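Küchenforum > Aufbewahren und Lagern > Obst offen auf dem Tisch, ja oder nein?

Zellikerin
Verfasst: 8/16/19
Hallo ihr Lieben,
ich hoffe, ich bin hier richtig, sonst bitte verschieben. Wir sind im Mai umgezogen, und seitdem haben wir endlich einen großen Tisch, auf dem sich nun alles sammelt, was keinen Platz hat: Wasserflaschen, Post, Schlüssel und eben das Obst. Bisher lagen unsere Orangen in einer tiefen Steingutschüssel von meiner Großmutter (auf dem Boden steht 1947 eingeritzt, ich hänge sehr daran), aber unten wird mir ständig eine schimmelig, und man merkt es erst, wenn die halbe Küche danach riecht. Wie macht ihr das? Kühlschrank? Korb? Einfach weniger kaufen? Mein Mann sagt natürlich Letzteres.
Liebe Grüße aus der Kistenwüste

Grurna
Moderator
Hallo und willkommen! Tiefe Schüsseln sind für Zitrusfrüchte wirklich nicht ideal, die unteren bekommen keine Luft und werden gedrückt. Ich lege meine nebeneinander auf ein Gitter in die Speisekammer und drehe sie alle paar Tage einmal um. Dabei sieht man auch gleich, ob eine weich wird. Die Schüssel von der Oma würde ich für Nüsse oder Zwiebeln nehmen, dann bleibt sie in Gebrauch.

Okonkwo
Kühlschrank, Gemüsefach, fertig. Zwei Wochen halten sie bei mir ohne Probleme, oft länger. Auf dem Tisch hat Obst meiner Meinung nach gar nichts verloren, schon wegen der Fruchtfliegen im August.

Dileo
Da muss ich dir jetzt aber ganz freundlich widersprechen, Okonkwo! Was im Gemüsefach liegt, wird bei uns vergessen. Meine Kinder essen nur das, was sie sehen, und seit das Obst draußen liegt, ist es weg, bevor es überhaupt eine Chance hat zu schimmeln. Kalte Orangen schmecken außerdem nach nichts, da könnte ich genauso gut Wasser trinken. Und wer Fliegen hat, soll halt die Bananen woanders hinlegen.

Okonkwo
Kalte Orangen schmecken nach nichts? Man darf sie auch eine Stunde vorher herausnehmen, das ist nicht verboten. Aber gut, bei Kindern im Haus sehe ich das mit dem Vergessen ein.

Hayley Dawber
Ihr Lieben, ich lese hier meistens nur still mit, aber bei Orangen kann ich nicht an mich halten. Ich habe die Schüssel vor Jahren abgeschafft und nehme einen ganz gewöhnlichen kleinen Teller, den ich direkt auf den Tisch stelle. Darauf passt nicht viel, und genau deshalb kommt immer nur der Tagesbedarf drauf, der Rest wartet kühl und dunkel im Flur. Abends wische ich einmal drüber, denn auf einem weißen Tisch sieht man leider wirklich jeden Fleck (wer so einen hat, weiß, wovon ich rede). Die Wasserflaschen dürfen bei mir bleiben, aber ganz hinten an der Wand, dann ist vorne Platz zum Schälen und man wirft nicht dauernd etwas um.

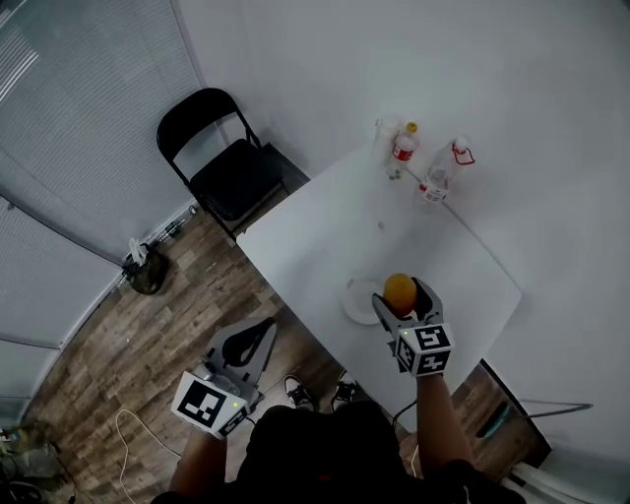
Weißer Tisch mit kleinem Teller und Orange, die Flaschen hinten an der Wand

Zellikerin
Ach, der Teller ist ja eine schöne Idee, und so viel Platz vorne auf dem Tisch, da werde ich richtig neidisch! Liegt dir die Orange denn nicht dauernd auf dem Boden? Bei uns rollt alles, ich glaube, die ganze Wohnung ist schief.

Hayley Dawber
Wenn der Teller einen kleinen Rand hat, bleibt sie liegen. Ganz flache Teller würde ich nicht nehmen. Und sonst hilft ein gefaltetes Küchentuch darunter, das sieht sogar nett aus.

Dileo
Für den Vorrat im Flur: Ich habe mal mitgewogen, meine Saftorangen hatten im Schnitt 259 Gramm das Stück. Wenn man 4 Kilo davon übereinander in eine Tüte packt, braucht man sich über Druckstellen nicht zu wundern. Also lieber flache Kisten.

Okonkwo
Flaschen auf dem Esstisch finde ich trotzdem ungemütlich, aber das ist wohl Geschmackssache. Bei uns stehen sie neben der Tür.

Grurna
Moderator
Zum Thema Flaschen gibt es schon einen eigenen Faden unter Ordnung im Alltag, bitte dort weiterstreiten. Zellikerin, magst du berichten, wenn du den Teller ausprobiert hast?

Zellikerin
Mache ich gern! In die Schüssel kommen jetzt erst einmal die Zwiebeln, und mein Mann hat schon gefragt, wo das Obst hin ist.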